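Setup Guide Recording Training Export Support

Section 4: Recording shelf demonstrations
Oct 28, 2026
By Dalal Azar
12 shares 3 comments

Follow this section after both arms have passed the joint check in Section 3. You will record one person guiding the arms through a shelf task many times over, and Grolteo will store each attempt as an episode. The shelf task is the first one we recommend for a new Cumon station. Cereal boxes are light, cheap to replace, and large enough to grip from several sides.

4.1 Prepare the shelf

1. Set the rack on the table within reach of both arms. Check that it does not rock.
2. Load the boxes listed on your task card. Repeats of the same product are allowed and useful.
3. Turn a few boxes a little off square. A policy trained only on straight rows does poorly when a box is angled.
4. Leave at least one gap wide enough for a box and the open fingers.
5. Open the live view for every fixed camera and confirm that the shelf board is in view from end to end.

Note: Window light changes through the day. Do not lower the blinds for one batch and raise them for the next unless the task card asks for it. Lock exposure before the first episode, and write the value in the session log.
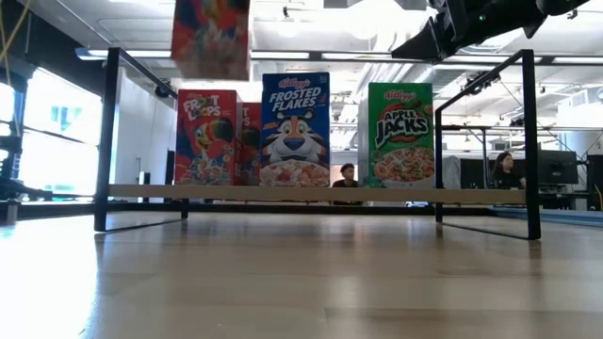
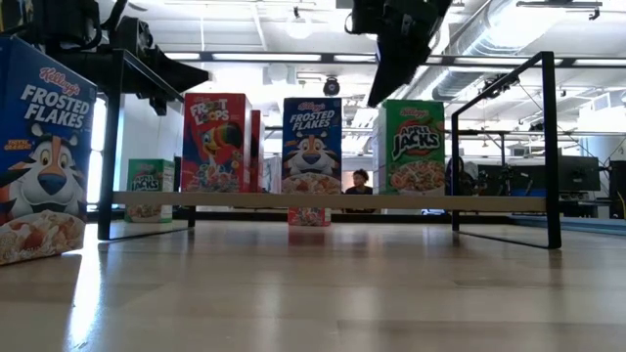
Cereal boxes and a black gripper at the shelf station.

4.2 Record an episode

1. Move both arms to the start pose and press Arm.
2. Wait for the tone, then begin. Motion made before the tone is dropped.
3. Carry out the instruction on the task card at a steady pace. If you miss a grasp, back off and try again without stopping the recording.
4. Return to the start pose and press End.
5. Mark the episode Good, Recovered or Discard. Use Recovered when a missed grasp was followed by a correct one.
6. Change the layout before the next episode. Moving two boxes is enough.

Caution: Keep hands off the table while the arms are live. To pick up a fallen box, press Hold and wait for the brakes to click.

Caution: Do not force a box into a gap that is too narrow. The board can shift on its frame, and every episode after that will need a new camera check.

4.3 How many to collect

A first policy for one product needs 316 good episodes. For a mixed shelf, plan on 1,000. The reference set recorded by Reinaldo Siqueira for the Lo Presti station has 3,000, of which 136 are marked Recovered. Keep your own recovered episodes in the set. They are often the only examples of a regrasp that the model gets.

4.4 Close the session

1. Press Park and switch off arm power.
2. Run Verify. Episodes with dropped camera data are listed in red.
3. Delete or re-record the red entries, then upload.

If Verify stops partway, restart the Grarlow logger and run it again. Local files are kept until the upload is confirmed. Export settings are covered in Section 5.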